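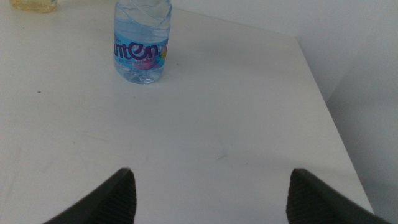
Vinegar and warm water, the first reply to last night's entry says, then buff it dry with an old pillowcase, and for heaven's sake stop using kitchen roll on a white table, it only moves the muck about.

Right. Told. Did wonder if it was the kitchen roll. Have no old pillowcase, have 2 new ones and I'm not sacrificing either. Tried a tea towel this morning before work with the tail end of the malt vinegar, whole place smelt like a chip shop till gone eleven. Streaks still there. Fainter? Can't tell, depends where you stand. From the door you'd say clean table. Sit down at it with the light coming across and there are smudges all over, greyish, worst towards the left where I always end up leaning. Another reply says malt vinegar is the wrong vinegar. Of course it is. White vinegar on the list.

August and no air in here at all. Got up at six to have a go at the back room before it warmed up, which worked till half eight. Aim was: everything off the white table, wipe, put back only what lives there. What lives there, after a lot of standing about, is the white basket and my water. All the rest was just parked. Post, two chargers, the Destuvitz shelf still in its box (returning it, the brackets are for a wall I haven't got), the good scissors, the bad scissors, a bag of clothes pegs I bought when I already had clothes pegs.

Shelf return needs doing before the end of the month. Receipt is in the drawer. Was in the drawer. Look again tommorow.

Water. Am supposed to be drinking more of it, that was the whole point of the June entry and I've been patchy. Managed well today, to be fair to myself. Bottle stands on the table where I can see it, works much better than the bag, where I forget it exists till I'm on the way home. Like the label on this one, sky blue with fat purple letters and a splash of pink and orange round the side. Would never pick a water by its label. Clearly did. Thin plastic though, crinkles if you so much as look at it, pick it up in a quiet room and everyone knows. Must get a proper one I can refill. Have said that since spring.

Lunch: the rest of the rice. Too salty. Drank more, so there you go.

Rang Hisik after lunch re the blind. Nineteen minutes on hold, I know becuase the phone tells you, then a very nice voice who said it's been sent to the Pringle Street depot and not to Grarkcombe, and would I like to collect. Would not. No car. It's two buses. Asked could they move it, she said she'd put a note on. A note. So no blind this week, and the back room gets the full sun from three onwards and that's when I want to be in it. Could pin a sheet up. Could use the new pillowcases, ha.

Job number is 3448, with a comma in it for some reason, 3,448, as if I'd won it. Writing it down here so I can find it.

Back to the table after that. Didn't want to. The thing with a white table is it was lovely for one afternoon. Should have gone for the grey. It shows everything, every cup, every sleeve. But it does make the room look bigger, and with the pale grey wall behind it's restful, sort of, so long as there's nearly nothing on it. Two things is fine. Three and it starts looking like a jumble sale, and I can't explain why three is so much worse.

Second go was plain warm water, wrung the cloth out properly, long strokes one way only. Better. Left it to dry by itself, went and did the bathroom sink. Came back, streaks. Long ones, lighter and darker. Left it. It's a table.
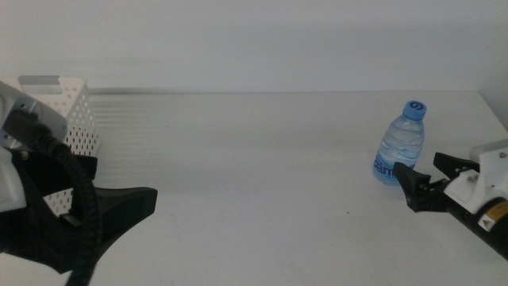 Back room table. Basket on the left, water on the right, faint streaks across the middle and left.

Basket needs a decision as well. It's a good basket, white plastic, little holes all over the sides, slot at the back to get your fingers in. Had it in the old place under the sink, where it held cloths and then held cloths plus everything. Rule from now on is that it's for things going somewhere else. Library book, parcel slips, the neighbour's dish. If it's in there on a Sunday sort of evening when I'm putting the bins out, it goes or it gets put away. Somebody suggested in the comments ages back that a basket is only a slower drawer and I've thought of it every time I've dropped something in since.

Also holes mean dust gets in and then out again underneath. Took it to the shower and sprayed it through, quite satisfying, got most of it. Old toothbrush for the corners. Did I then walk dripping across the hall with it, yes.

Metal strip along the back of the table wants doing too. Shiny when you catch it right, otherwise a crumb trap. Cocktail stick wrapped in a bit of cloth, ran it along, horrified. Won't write down what came out. Only did half, got bored, other half when I've got white vinegar.

Money: paid 700 for the room to be painted and the floor done back in spring and I was cross about it at the time, now I'm glad, walls still look fresh. One scuff by the switch. Mine, from the box.

Things not done:
Shelf back to Destuvitz
Receipt
Other half of the strip
Reply to the pillowcase comment and say thank you, was meant kindly
Ring Hisik again if no word, ask for the note to be read out to me
Pegs, put with other pegs
Dish back next door, it's been weeks, mortifying

Tea was beans. Too hot for anything with the oven. Ate it at the white table, on a mat, carefully, like a guest. Still got sauce on it. Wiped it off straight away with, yes, kitchen roll.

Twenty to ten now and only just cooling down. Window open as far as it goes. Somebody's got music on two gardens down, not bad actual tunes. Rinsed the tea towel three times and it still smells of vinegar so it's hanging out the back on one of my many pegs. Bottle by the bed, will finish it before lights out and then be up at four regretting it.

If the sun's in by three tomorrow I'll do the sheet. Drawing pins in the tin, I think, or in the bag with the fuses. Look there first.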